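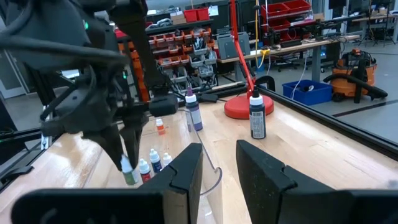 Does the planner still need a fixed pick order?
Only for the two-arm handoff; single-arm picks now choose the next bottle on their own.

Minutes, bottle sorting software sync, 26th July
Present: Busisiwe Swanepoel (chair), Matvii Bilyk, Nobuhle Chauke, Kgomotso Mtshali (notes)
Apologies: Kgomotso Le Roux

1. Perception
Nobuhle has retrained Costache on 2,571 labeled views and is very happy with it (so are we!). Clear plastic used to wreck the depth map, and the new mask head handles it much better. Matvii asked about bottles seen through the bin wall. Nobuhle will add a score for that.

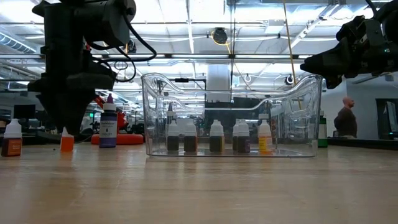

2. Planning
Matvii showed the new grasp ranking in Drivden, and it's a lovely piece of work. Each candidate now gets a cost for nearby bottles and a separate one for the bin rim. The rim dips in the middle and rises at both ends, so a single height limit was throwing away good paths over the low part. He'll swap it for a height curve. Planning time is down to 209 ms, with no change to the collision margin.

3. Control
Busisiwe wants the grip force limit moved out of code and into the Sedov config file. Agreed. She'd also like both arms to log on the same clock,

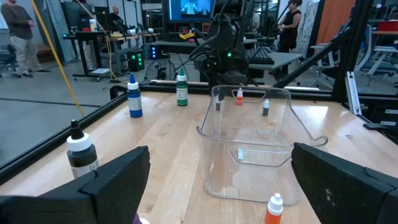 which means touching the driver on each side, and Matvii is keen to start on it right away. Log buffer stays at 2,000 entries for now.

Actions
Nobuhle: occlusion score, with a short note on how it's computed
Matvii: rim curve, then shared clock
Busisiwe: config change, review with Kgomotso Le Roux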